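Ulten opened its doors in 1835 as a savings society for dock families, and it still writes to you as though you had called in for tea. So I was rather nervous when my paper statements stopped and a letter invited me, very kindly, to look after my pension online instead.

I needn't have been. You type in your member number, choose a password (mine had to be 8 characters at least, and it was fussy about them), and a code arrives on your phone a moment later. The Benjelloun app does the same job with a fingerprint, which I've grown quite fond of!

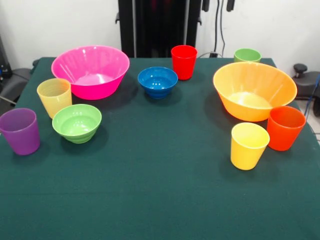 Bowls and cups in bright colours on a green cloth.

Once you're in, have a good wander. I found a small pot from my years at Gandisport that I'd all but forgotten, and I've since put my monthly payment up to £100, a thing I'd been meaning to do since November. If you do get locked out, the helpline at Hirnalness picks up until six in the evening, and they were patience itself with me.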